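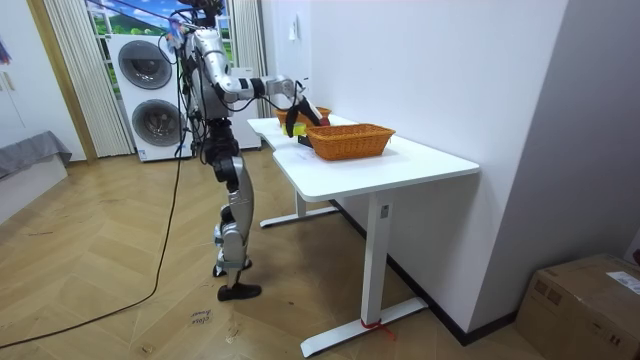 4. Placing the Robot at a Desk and Checking Its Reach

Sizwe Sithole, Bratex Technical Publications
May 29, 2026

This section covers placing the Pillar humanoid robot at a desk for single-arm work with small objects and baskets. It applies to standing use with the cable attached. Unpacking and first power-up are covered in section 2, and those steps must be finished before the robot is brought to the desk.

Two trained persons are required until the end of 4.4. One operates the Juvico control panel and keeps the stop button in hand at all times. The other handles the robot, the cable and the objects on the desk.

CAUTION: Do not place hands between the gripper and the desktop while the arm motors are powered. To move an object, press Hold, wait for the panel to show Arm Held, and then reach in from the side opposite the working arm.

4.1 Preparing the floor and the desk

1. Choose a hard, level floor. Wood, tile and sealed concrete are suitable. Remove rugs and mats from the standing area.
2. Pick up paper, packing material and anything else that could slip under a foot. Notes left on the floor for the operator are a common cause of a lost footing and should be put up on the wall instead.
3. Set the desk with one long side or one short end facing the standing area. If the robot is to work from the short end, as shown at the head of this section, push the far side of the desk against a wall or fix it so that it cannot slide.
4. Check that the foot bars of the desk rest fully on the floor. Press down on each corner in turn. A desk that rocks must be levelled before use.
5. If the desk height can be changed, set it to 100 cm for the first session and lock it. Unplug the desk motor, where there is one.
6. Mark the position of each desk foot with tape.

Note: Scuff marks left by the feet of the robot on a wooden floor are usually on the surface only and may be removed with a damp cloth. Do not apply polish or wax to the standing area.

4.2 Standing the robot in position

1. Bring the robot to the desk with the arms lowered and the panel set to Walk Assist. The second person walks behind and to one side, holding the cable clear.
2. Stop when the front foot is near the end of the desk but clear of the foot bar. The toe must not touch the desk leg at any point in the session.
3. Select Stand. The robot will settle with its knees slightly bent and may place one foot a little behind the other. Both are normal. Do not try to straighten the legs by hand.
4. Turn the body towards the desktop using the panel. The chest should face the area in which objects will be placed – a twist at the waist shortens the reach and should be avoided.
5. Leave the robot standing for 50 seconds. If it shifts either foot in this time, return to step 3.

If the panel shows code 736, the robot has not found firm support under one foot. Select Walk Assist, move the robot back from the desk, check the floor and the soles of both feet, and begin again. If the code returns a third time, stop work and contact Bratex service.

4.3 Laying the cable

1. Check that the cable bundle at the back of the torso hangs freely and is not caught in the hip joint.
2. Lay the long cable on the floor behind the robot in a loose curve. It must have slack at every point and must not pass under either foot or between the legs.
3. Keep the cable away from the desk foot bars. Do not tie it to the desk.
4. Ask the second person to turn the robot slightly to the left and right from the panel position agreed beforehand, and watch the cable as it moves. Lay it again if it lifts from the floor.

CAUTION: Never pull the cable to move the robot or to steady it.

Short straps fitted to the desk itself, such as those used to keep desk wiring tidy, may stay in place provided they are tight and have no loose ends near the feet of the robot.

4.4 Checking reach and grip

1. Place two open baskets on the desk, one nearer the middle and one farther back. Shallow baskets with soft or rounded rims are preferred. Keep glass and heavy containers off the desk during this check.
2. Place one or two small, light objects in the gap between the baskets. Leave enough room for the gripper to come down without touching a rim.
3. Select Reach and choose the right arm. Set speed to Low.
4. Lower the gripper until it is just above the desktop, and press Hold. Look along the desk surface from the side to check for a visible gap between the fingers and the desk.
5. Close the gripper on an object at the lowest force setting, lift it a short way and set it down again.
6. Repeat for the farther basket. If the elbow becomes fully straight before the gripper arrives, move the basket nearer. Do not lean the robot over the desk to gain reach.
7. Save the position in Juvico under the name of the room.

Instruction sheets may be kept on the desk if they lie flat in front of the nearer basket. Sheets that curl should be taped down.

4.5 After each session and monthly care

Lower the working arm, select Rest and wait for the stand light before cutting power. Wipe the gripper fingers with a dry, lint-free cloth. Look over the silver covers of the arms and legs for cracks or loose edges, and record any fault in the log.

Once a month, check the cable along its full length and compare the desk feet with the tape marks. Saved positions must be checked again, following 4.4, whenever the desk has been moved.

Sites using the Nkuna service plan should send the log to Bratex each December, ahead of the yearly joint inspection. The robot need not be taken out of use while the log is under review.

This site uses cookies to remember your product and language settings. By continuing to browse the manual you accept our use of cookies. Accept | Manage settings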